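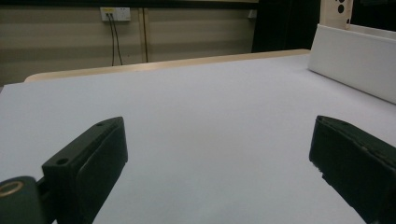
Changes to the billing export

The April release of the Merkora billing system changes the layout of the monthly export file. Departments that load the file into their own spreadsheets or databases will need to adjust their import settings before the first run.

The export has used a fixed-width layout since the system was installed. Customer names longer than 30 characters were cut at the limit, and accented letters were replaced with question marks. Accounts held under Gavrilă, for example, appeared under two different spellings depending on which screen the clerk had used to enter them. A check of the customer table found 1,847 records with a damaged or shortened name.

The new file is comma-separated and encoded in UTF-8. Names are exported in full. Dates keep their present form, so the last day of the previous billing year still reads 12/31/18. Amounts no longer carry leading zeros, and credits are shown with a minus sign in front of the figure. The old layout placed the letters CR after it.

Three fields have been dropped: the fax number, the secondary route code and the old Akden reference. Anyone still using the Akden reference for matching should switch to the account number – the two have been stored side by side for several years, and Walter Cabrera in Accounts can supply a lookup table.

Excel will not always detect the encoding when the file is opened with a double click. Use the import command on the Data tab and select UTF-8 from the list. Set the account number column to text at the same step, or leading zeros will be lost.

Both layouts will be produced for 20 working days after the release. The old file keeps its present name, and the new one has "_v2" added at the end. After that period only the new file will be written.

Sample files are in the Stelline folder on the shared drive. Send questions on field definitions to Solange Bergeron, and report import errors to the service desk with the file attached.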